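Flirnik finger set, orange-red, for wrist camera grippers

Sold in pairs. Ships with screws and one spare pad. Fits the Jeton wrist mount, old and new version. Does not fit the Tsao mount, pls stop ordering it for that.

Setup - power off first, arm parked. Back out the old screws, wipe the seat, drop the new finger in and snug by hand. Then tighten. Camera goes back on last or you'll be doing it twice. Close the gripper on a folded sheet of paper and pull. Slides out easy? Finger is sitting crooked, start over.
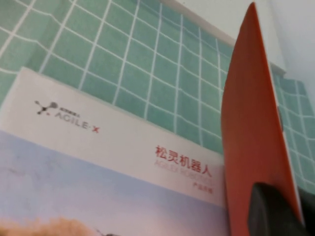

After any swap redo the camera check. Five minutes, not more. Open the gripper all the way, save a view, close, save another. Finger tip should land in the same spot as your old saved view. If its off, loosen the camera plate, nudge, tighten, repeat.

Care: dry cloth every 75 hours. No solvent, it clouds the surface. Look at the side joint while your there and put one drop of light oil on it if it squeaks. Replace both fingers at 1,000 hours, 900 if you run two shifts. Never just one - the grip goes uneven and the pads wear on a slant.

Spare pads in bags of 5. Joint kit sold separately, back in stock in August.

Wrong part or stripped screw: ask for Rajitha Cassim at the Porkeleck parts desk. Mount questions go to Rocío Bustos. Have your mount version ready.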